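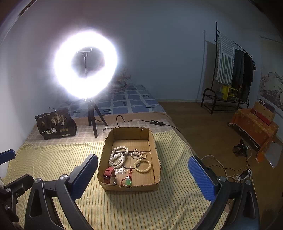 Skarnia has released results from a study on teaching robots to handle thin, tangled objects using demonstrations recorded with hand-held grippers. The group, led by Rafia Zaidi, collected 1000 demonstrations in homes over 3 weeks. Items were chosen for low stiffness and poor grip, such as beaded strands, cord bracelets and a watch with a red strap, sorted from a shallow cardboard box between two blue finger pads. Training used 600 of the recordings, with the rest held back for testing.

The policy predicts jaw width and wrist motion together at each step. Predicting them separately led to more dropped strands, according to the report, dated 2023-03-12. Lighting was left as found in each home.

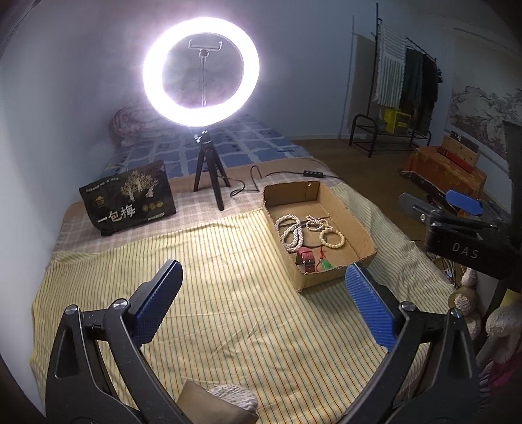
Does the method need a robot during data collection?
Recording is done entirely by hand, and the motions are mapped to the arm afterward.

Danica Dimitriou, who ran the tests, said overlapping strands remain the main source of failed grasps. A second round covering 4 new object groups is planned for October.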